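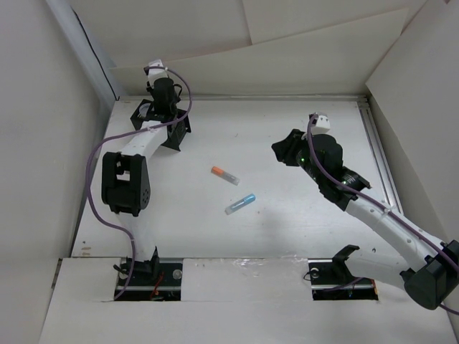

Small super, big paperwork

Search this site Enter keywords Go

I've had a super fund for most of my working life and, until this autumn, I couldn't have named one person who ran it. Then Jemgate wrote to say my little fund was merging with Stakico, and would I kindly read the attached. It was 118 pages. I read it on the couch with a pot of tea (two pots, if you want the truth) and a highlighter that gave up well before I did!

So I rang Dymphna Moriarty, who used to be a trustee and now helps people like me make sense of their statements. First thing she asked was what I paid in fees. No idea. I had to go and dig out the login.
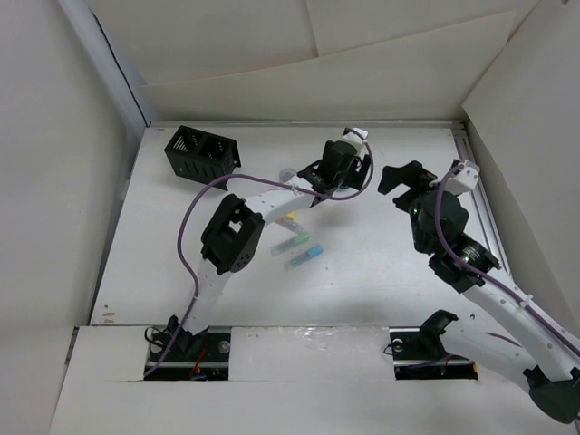
My fees came to $600 a year, which made me sit up a bit, and $50 of that was for insurance I'd forgotten I had. Dymphna reckons you should check your cover before a merger, and definitely before you close an old account, as it can vanish when the balance moves. I've rung them twice now. Kosmas Dimitriou on the member desk was lovely about it and is posting me the new schedule. The vote's in September, and I still haven't filled in my beneficiary form.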